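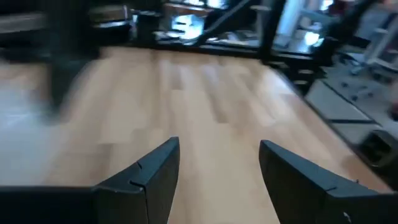 Figura 1. Pavimento, vista ao nível baixo.

Relatório de progresso n.º 2 — Programa de Reabilitação Acústica e Térmica do Edifício Kettler
Destinatário: Fundo Gramard, gestão de projetos
Elaborado por: Wanting Kang, coordenação técnica
Data: 30 de novembro de 2022

1. Âmbito

O presente relatório cobre os trabalhos executados desde a aprovação do relatório n.º 1, em abril. Mantêm-se os objetivos contratuais: redução do tempo de reverberação nos espaços amplos, correção das perdas térmicas na envolvente norte e substituição parcial da rede de ventilação. Não houve alteração ao orçamento global. A única modificação ao caderno de encargos diz respeito à lã mineral da cobertura, tratada no ponto 3.

2. Medições acústicas

A campanha de medição foi conduzida por Ľubica Ševčík, com a fonte omnidirecional cedida pela delegação de Momville. Registaram-se 104 respostas impulsivas, das quais 9 foram rejeitadas por relação sinal-ruído insuficiente nas bandas de 125 e 250 Hz. As restantes foram tratadas por banda de oitava e constam do anexo A.

Nas médias frequências os valores são homogéneos entre pontos. Nas baixas, a dispersão é maior do que a prevista no modelo, em particular junto à fachada norte. Atribuímos a diferença ao coeficiente de absorção adotado para os envidraçados, que provinha de tabela e não de ensaio. O modelo será recalibrado antes de se fixar a área final de painéis absorventes.

O ruído de fundo foi medido com a ventilação ligada e desligada. Com a ventilação ligada, o critério contratual não é cumprido em dois dos espaços. A causa provável é a velocidade do ar nas derivações terminais — assunto que transita para a empreitada de ventilação.

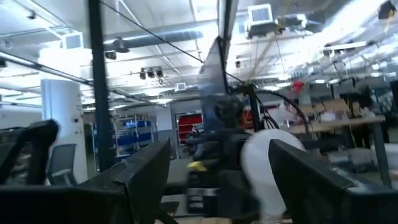 3. Envolvente e cobertura

Foram aplicados 800 m² de isolamento na cobertura, correspondentes a 68 % da área prevista. O produto inicialmente especificado deixou de estar disponível na espessura pretendida. O fornecedor de Nistcombe propôs duas camadas com juntas desencontradas, solução aceite pela fiscalização depois de verificada a resistência térmica equivalente. Não resulta daqui acréscimo de custo; o tempo de aplicação por painel aumentou.

Na fachada norte estão concluídas as sondagens. Detetaram-se pontes térmicas nas ligações da laje à caixilharia, já assinaladas no projeto, e uma descontinuidade não documentada na caixa de estore do piso superior. O pormenor de correção encontra-se em revisão.

4. Ventilação

O traçado das novas condutas está aprovado. A encomenda dos atenuadores foi colocada e aguarda confirmação de prazo. Enquanto esta não for recebida, a desmontagem dos troços existentes não será iniciada, de modo a evitar um período sem renovação de ar nos espaços em utilização. 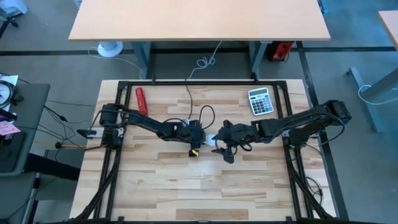

Figura 3. Mesa de trabalho em madeira com dois braços robóticos pretos.

5. Desvios e riscos

O desvio de prazo na cobertura é absorvível pela folga prevista no planeamento. O risco principal é o fornecimento dos atenuadores. Como mitigação, foi pedida cotação a um segundo fabricante, ainda sem resposta.

6. Próximo período

Recalibração do modelo acústico e emissão do mapa de painéis. Conclusão do isolamento da cobertura. Pormenor da caixa de estore para aprovação. Solicita-se ao Fundo a validação da segunda tranche, nos termos da cláusula de pagamentos, com base nos autos de medição do anexo B.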